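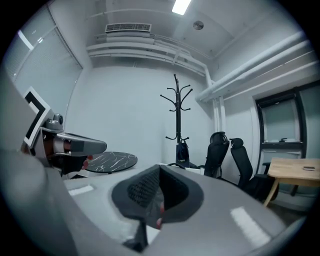

Ein Garderobenständer brauche nur ein bisschen Platz und ein gerades Stück Boden, alles andere sei Geschmack, stand als Kommentar unter meinem letzten Beitrag. Ich habe den Satz mehrere Male gelesen und ich bin nicht einverstanden. Unser Ständer hat Platz, und der Boden ist gerade, und trotzdem habe ich im letzten Winter viel über ihn nachgedacht.

Für die Leser, die neu auf Drillerness sind: Ich schreibe hier über kleine Räume, in denen man arbeitet, und meistens über den einen kleinen Raum, in dem ich selbst arbeite. Er hat 11 Quadratmeter, hellgraue Wände und eine Decke in derselben Farbe. Das Fenster hat einen schwarzen Rahmen und mattes Glas. Man bekommt Licht, aber keine Aussicht. Am Anfang hat mich das traurig gemacht, jetzt finde ich es ruhig.

Als wir den Raum übernommen haben, gab es keine Haken. Löcher in die Wand waren nach dem Mietvertrag verboten, und so lagen die Jacken auf den Stühlen. Wir haben zwei schwarze Bürostühle mit hoher Lehne und Kopfstütze, und eine solche Kopfstütze lädt dazu ein, dass man etwas darüber wirft. Wer sich setzen wollte, musste zuerst die Jacke eines anderen Menschen wegtragen. Wohin? Auf den anderen Stuhl. Dort saß aber schon jemand. Das klingt wie eine Kleinigkeit, und es ist auch eine, aber sie kam jeden Morgen wieder.

Den Ständer habe ich dann bei Ķēniņš gekauft, einem Geschäft für gebrauchte Büromöbel, für 54 Euro. In meinem Heft steht: 10.1.22, Ständer geholt, Quittung im blauen Ordner. Er ist schwarz, mit einer Stange in der Mitte und gebogenen Haken, die wie Äste davon weggehen. Der Fuß ist rund und schwer. Ich habe ihn allein in den Bus getragen und mich bei vielen Leuten entschuldigt. (Auf Deutsch sagt man »sperrig«, dieses Wort habe ich an jenem Tag gelernt und nicht mehr vergessen.)

Zuerst stand er hinter der Tür. Das war ein Fehler, denn die Tür ging dann nur noch halb auf. Danach stand er neben dem Fenster, und jede Jacke nahm ein Stück vom Licht weg. Im Februar habe ich ihn frei in den Raum gestellt, zwischen das runde Tischchen und die Stühle, und mich dafür ein wenig geschämt. Möbel gehören an die Wand, so bin ich erzogen. Aber man kann nun von allen Seiten an die Haken kommen, und niemand muss über einen anderen greifen.

Was man noch wissen soll: Ein solcher Ständer fällt, wenn man ihn falsch belädt. Schwere Mäntel hängen wir jetzt auf gegenüberliegende Seiten, und was klein und leicht ist, kommt nach unten. Nasse Schirme haben dort nichts verloren. Wir hatten es versucht, und der Boden hat eine Woche lang nicht gut ausgesehen.

Und dann gibt es die Taschen. Über Jacken kann man sich schnell einigen, über Taschen nicht. Meine Meinung ist, dass ein Rucksack mit Laptop nicht an den Haken gehört. Er zieht die Stange schief und die Träger bekommen mit der Zeit einen Knick. Außerdem muss man ihn jedes Mal herunternehmen, wenn man ein Kabel sucht. Bei uns gilt deshalb die Regel, dass man den Rucksack zuerst flach hinlegt, mit der Vordertasche nach oben, und alles herausnimmt, was man am Tag braucht. Erst danach bekommt er seinen Platz — an der Wand, unten, so dass keiner darüber stolpert.
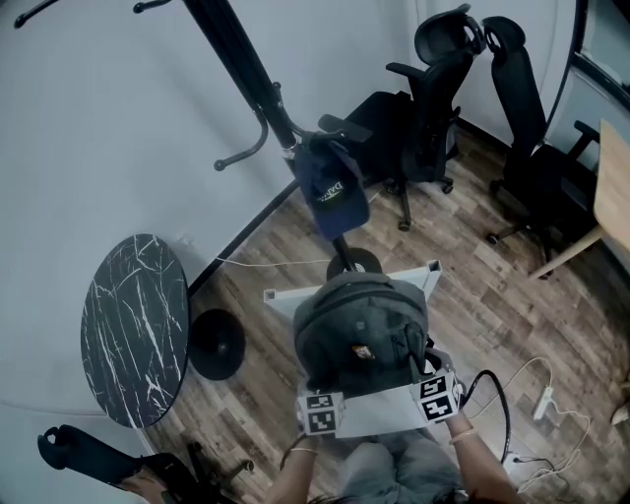
Bei dunkelgrauen Rucksäcken gibt es noch eine andere Schwierigkeit, sie sehen alle gleich aus. Ein kleiner Aufnäher in Hellbraun und Orange auf der Vordertasche ist eine gute Lösung, viel besser als die Anhänger aus Papier, mit denen ich es früher gemacht habe. Die Anhänger reißen ab und liegen dann im Zug.

In meinem vorigen Büro, in Kosow, hatte jeder einen Spind mit Schlüssel. Ich habe diesen Spind nicht geliebt. Man schließt am Morgen alles weg und am Nachmittag sucht man den Schlüssel. Ein offener Ständer verlangt mehr Vertrauen, aber er zeigt auch sofort, wer da ist. Wenn ich hereinkomme und am unteren Haken etwas Dunkelblaues mit weißer Schrift sehe, dann weiß ich, dass ich nicht die Erste bin, und koche gleich mehr Tee.

Über das Tischchen habe ich auch Fragen bekommen. Es ist rund und hat eine schwarze Marmorplatte mit weißen Adern, und es ist eigentlich zu schön für uns. Ich wollte, dass es leer bleibt. Jeder Raum braucht nach meiner Erfahrung eine leere Fläche, auf der man eine Sache für fünf Minuten ablegen darf, etwa die Handschuhe oder die Post. Ohne diese Fläche kommt alles auf den großen Holztisch, und dort bleibt es bis zum Frühling. Die Telefone dürfen auf dem Holztisch liegen, darüber haben wir lange gesprochen und ich habe verloren.

Jemand hat mir empfohlen, im Katalog von Ponthorpe nach einer Bank mit Fächern zu sehen, damit die Rucksäcke nicht mehr auf dem Boden stehen. Ich habe nachgesehen und den Zollstock genommen. Die Bank ist schön, aber sie würde genau dort stehen, wo man den zweiten Stuhl nach hinten rollt. Vielleicht ist eine schmale Kiste besser, oder zwei Kisten übereinander. Falls jemand von Ihnen so eine Lösung in einem ähnlich kleinen Raum hat, freue ich mich über die Maße, bitte mit Tiefe.

Im nächsten Beitrag geht es um den Ledge — nein, auf Deutsch heißt es Fensterbrett, ich verwechsle es noch immer. Unseres ist schmal, und es wird Zeit, dass ich dort Staub wische.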